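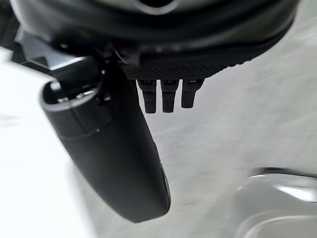 Photo 1. Gripper housing, knurled band and connectors.

HULHOLM TENNIS HALL
Periodic safety inspection, courts and spectator areas
Date of inspection: 16 March 2021
Inspected by: Birger Ekström
Present for the hall: Tuva Hägglund
Ratings: A = in order. B = usable, repair within 30 days. C = out of use until repaired. N = not inspected.

The hall was closed to players during the inspection. Courts are numbered from the entrance side. Items carried over from the previous report are marked (c/o). Comments are by the inspector unless initialled.

1. PLAYING SURFACE

1.1 Acrylic coating, general wear. Rating: A
Even across all courts. Polishing at the baseline of Court 1, within what is expected for the hours played. Friction was checked by foot only. A pendulum test is not part of this inspection.

1.2 Cracks and blisters. Rating: B
Hairline crack on Court 2, starting at the service line on the north side and running towards the net for 106 cm. No difference in level across it. Edges firm under a scraper. Fill with flexible filler and recoat. Mark both ends in pencil before filling so that any growth can be measured at the next inspection.
Comment (T.H.): Björklund have been asked to quote. They did the last recoat and hold the colour reference.

1.3 Line markings. Rating: A
Centre mark on Court 3, south end, is thin but readable from the umpire's chair. Repaint with 1.2 if the contractor is on site anyway.

1.4 Moisture at the wall joint. (c/o) Rating: A
Previously B. Sealant renewed. No staining, and the skirting is tight along its full length.

2. NETS AND POSTS

2.1 Post sockets and covers. Rating: A
Covers flush. Sockets vacuumed out before the inspection, which made them much easier to check than last time.

2.2 Posts. Rating: B
The Kolava posts on Courts 1 and 3 are in order. The winding post on Court 2 has play in the ratchet. The pawl engages but slips one tooth when the handle is leaned on. The handle must be removed after tensioning and kept in the office. Order a new pawl and spring, not a complete post.

2.3 Net cable. Rating: C
Court 2. Broken strands at the loop, on the winding side. A cable in this condition is not to be tensioned. Net lowered and tagged at the time of inspection. Replace the cable and check the new loop against the groove in the post before use.
Comment (T.H.): Court 2 blocked in Kundport until the cable is in. Juniors moved to Court 3.
Comment (B.E.): The block must also cover the wall-practice slots. These are booked under a separate heading and were still open when I left.

2.4 Centre strap. Rating: A
Height at centre 914 mm on Courts 1 and 3. Court 2 not measured, see 2.3.

2.5 Net band and mesh. Rating: B
Two holes in the mesh on Court 3, both large enough to let a ball through. Cord repair is acceptable. Cable ties are not, as the cut ends are sharp.

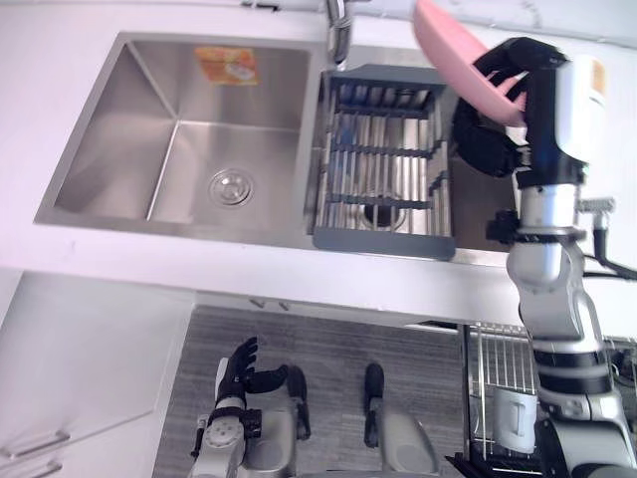
2.6 Singles sticks. Rating: A
One stick has lost its rubber foot. It was taken away from the others and should not go back on the rack without a new one. Bare sticks mark the coating and can slide when the net cord is hit hard.

3. RUN-OFF AND SURROUNDINGS

3.1 Clear run-off behind baselines. Rating: B
Ball carts, a stringing table and two folded benches were stored behind the baseline on Court 3. All moved during the inspection. The area is to be kept clear whenever the court is booked, including for lessons. The same remark was made in the previous report.
Comment (T.H.): Tape line to be laid behind the curtain. Everything goes on the far side of the tape.

3.2 Back curtains. Rating: A
Weighted hem intact. Curtain hooks complete on the north side. Several missing on the south side but no sagging, and the curtain does not reach into the run-off.

3.3 Divider nets between courts. Rating: B
The divider between Courts 1 and 2 trails on the floor at the west end. Trip hazard for a player moving backwards. Shorten or tie up. The overhead runners move freely.

3.4 Wall padding. Rating: A
Panel behind the umpire's chair on Court 1 is loose at the top corner. Refixed on the spot.

4. UMPIRE'S CHAIRS AND PLAYERS' BENCHES

4.1 Chair frames. Rating: A
Welds sound, feet level, steps secure. Bolts checked with a spanner and none turned.

4.2 Chair, Court 3. Rating: B
Right armrest cracked underneath. It carries weight when the umpire climbs down, so it should not be left until it breaks. Replace or remove both armrests.

4.3 Benches. Rating: A
No splinters. One end cap missing on the bench at Court 1. Fit a new cap with the next order.
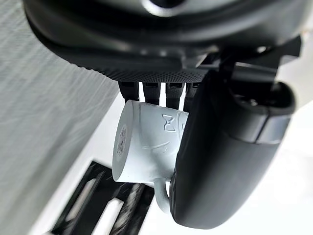

Photo 3. Gripper fingers against the top of a white mug.

5. BALL MACHINES AND COACHING EQUIPMENT

5.1 Ball machine, electrical. Rating: A
Lead, plug and strain relief undamaged. Charger kept off the floor. The machine is to be charged with the hopper empty.

5.2 Ball machine, mechanical. Rating: B
Guard over the throwing wheels is held by one screw where there should be two. The missing screw is to be replaced by one of the same length. A longer one will touch the wheel. The machine may be used by coaches in the meantime but not hired out.
Comment, Jummai Isah (head coach): Hire stopped in Kundport. Coaches informed.

5.3 Remote stop. Rating: A
Tested from the opposite baseline. Feed stopped at once on each press.

5.4 Targets, cones and ladders. Rating: A
Flat markers only on court. The tall cones are for off-court use, and this is now written on the bin.

6. LIGHTING AND ROOF FITTINGS

6.1 Luminaires. Rating: A
All lit. Ball guards fitted and closed.

6.2 Objects lodged overhead. Rating: B
Tennis balls resting in two of the guards on Court 1. A ball against a lamp housing is to be removed at the next lift hire. Not urgent enough for a separate call-out.

6.3 Emergency lighting. Rating: A
Tested for 35 minutes on battery. Sign over the west door dimmer than the rest at the end of the test but still legible. Record the time again in July and change the battery if it has fallen.

7. SPECTATOR GALLERY

7.1 Handrail and infill. Rating: A
No movement at the posts.

7.2 Stair nosings. Rating: B
Fourth step from the bottom, nosing lifted at the left end. Glue has failed. Refix mechanically.

7.3 Seating. Rating: A
Fold-up seats return by themselves. Squeak on the back row noted, no safety relevance.

7.4 Escape route from gallery. Rating: A
Door opens fully. Route must stay clear on match days. The ticket table has been placed in it before and must go on the other side of the pillar.

8. NOT INSPECTED

8.1 Outdoor courts. Rating: N. Still covered.
8.2 Plant room. Rating: N. Held under a separate contract.

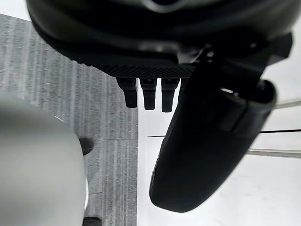 Photo 4. Housing with knurled strip and three small black protrusions.

9. ACTIONS

2.3 Net cable, Court 2. Before reopening. Responsible: Ottar Hedlund.
2.2 Pawl and spring, Court 2. Same visit as 2.3. Responsible: Ottar Hedlund.
5.2 Guard screw, ball machine. Before hire resumes. Responsible: Jummai Isah.
3.1 and 3.3 Tape line and divider net. Within 30 days. Responsible: Tuva Hägglund.
7.2 Stair nosing. Within 30 days. Responsible: Ottar Hedlund.
1.2 Crack, Court 2. Within 30 days if Björklund can attend, otherwise a temporary fill by the hall.
2.5 and 4.2 Mesh and armrest, Court 3. Within 30 days. Responsible: Ottar Hedlund.
6.2 Balls in guards. Next lift hire.

Court 2 may be returned to use when the cable and pawl have been changed and the centre height measured and written on this sheet. A second visit by the inspector is not required for this.

Copy to: Ragnvald Öberg, Hulholm.

Related items
Net cable replacement: tensioning and loop check
Court booking blocks in Kundport
Gallery use on match days
Opening the outdoor courts
Ball machine hire terms
Previous inspection report, Hulholm Tennis Hall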